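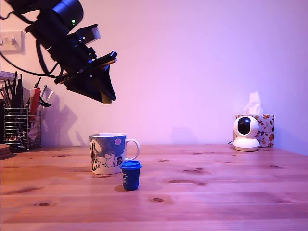
A wooden table against a plain wall.

Stenevstead Welcome Home Program: Frequently Asked Questions

Who runs the program?
The Welcome Home Program is run by the Stenevstead Military Families Association. Souad Abdelaziz handles family requests and Panagiotis Xenos handles travel. Both can be reached through the contact form on this site.

What do you do?
We help military families in Stenevstead and Tustotstead plan homecomings. That can mean help with airfare, a ride from the airport, a room to gather in, or arranging a surprise at a school or workplace. We don't arrange leave. The service member has to do that through his or her own command.

Who can apply?
Any parent, spouse, sibling, child or legal guardian of a service member on active duty, in the Reserve or in the National Guard. Either the service member or the family member must live in one of the two towns. Grandparents can apply if they are raising the service member's children.

Does the service member have to be coming back from overseas?
No. We also help people stationed in the United States who have been away from home for a long stretch.

How much help can we get with travel?
Up to $500 per household in a calendar year. The money goes toward a plane, train or bus ticket, or gas. Send us the receipt within 80 days of the trip. We can book the ticket for you if paying up front is a problem.

We want to surprise our child at school. How does that work?
Fill out the school visit form and leave the date open if leave hasn't been approved yet. Gobnait Horgan will call the principal. Each school sets its own rules, and some only allow visits at lunch or at dismissal. The service member must sign in at the front office with photo ID like any other visitor.

Is a surprise a good idea for every child?
Not always. Very young children may not recognize a parent right away, and some kids get upset when they're the center of attention. You know your child best. We can set up a quiet reunion in an office or empty classroom, or you can skip the school and meet at home.

Will there be reporters or cameras?
Only if you ask for them on the form. If you do, every parent or guardian involved must sign a release, and the school has to agree. You can change your mind at any point before the visit.

What if leave gets canceled or moved?
It happens a lot. Tell us as soon as you can and we'll reschedule. There is no penalty and you don't have to apply again. If a ticket can't be refunded, it counts toward your $500, but you can ask for an exception in writing.

Can I post the travel dates online?
Please don't. Keep flight numbers, unit movements and return dates off social media until the service member is home.

Can I use the gathering room?
Yes, at no charge. It's open until 8 p.m. and has to be reserved ahead of time. You can bring food and hang decorations with tape. No tacks or candles. Ayman Naciri has the key and will meet you at the side door.

Do you send care packages?
Twice a year, in March and again before the winter holidays. To add a name to the list, send Meriem Chraibi the full mailing address, including the unit and box number. Leave out the country name for APO and FPO addresses.

How is the program paid for?
Mostly by local donations. The spring pancake breakfast brought in $2,000 last year, and that money went into the travel fund.

I don't qualify but I need help. Who should I call?
Start with the family readiness office at the service member's unit. If you aren't sure which office that is, write to Souad and she'll help you find the number.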